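Line-drying indoors and the humidity log

I have kept a humidity log for the back room since November, when the dryer's heating element failed and I decided to put off replacing it. The setup is a folding rack, a small dehumidifier and a cheap sensor that writes a reading every few minutes. Before that I had only opinions on indoor drying, most of them borrowed from Siobhán Sheehan, who has dried everything on racks for years and considers my sensor a waste of a battery.

The method is simple. I weigh the load on a luggage scale as it comes out of the washer, hang it, and weigh it again at intervals. The difference from the dry weight is the water still in the cloth. Weight is a better measure than touch. Cool cloth feels damp to the hand well after the scale has stopped moving.

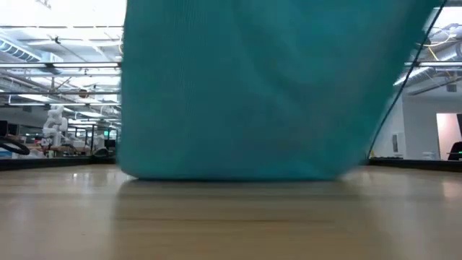
Spin speed matters more than anything I do afterward. Going from the 600 rpm setting to the fastest one takes out more water in a few minutes than the rack does in the first couple of hours. I used the slow spin for years out of habit. Shirts do crease more at the high setting, so they now get a separate short cycle.

Air movement comes second. A desk fan on low, aimed along the rack and parallel to the hanging cloth, cut a mixed cotton load from 22 hours to 9. Aimed straight at the rack, it dried the front row well and left the back row where it was. Spacing has a similar effect. With 2 bars between heavy items the curve is smooth; with everything touching it flattens out early and stays there.

The dehumidifier was less useful than I expected on its own. It keeps the room reading down, and the window no longer fogs overnight, but without the fan the drying time barely changed. The layer of air next to the cloth stays close to saturated unless something moves it away.
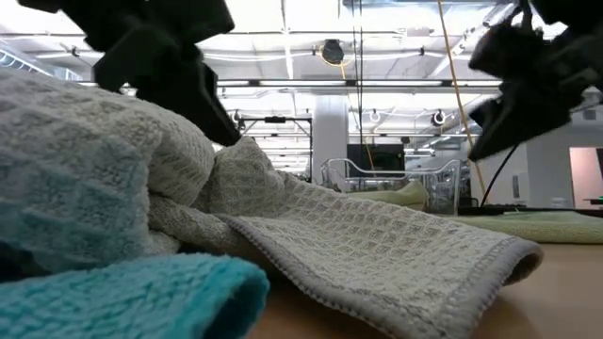 Does it matter what time of day the load goes up? In my room it does, a little. A load hung at seven in the morning finishes sooner than the same load hung at night, and the log shows the room a few degrees warmer through the afternoon.

Osaze Briggs asked for the raw readings, and I will post them once I have fixed the gap from the Tuesday when the sensor dropped off the network. Next I want to repeat the fan runs with the door open.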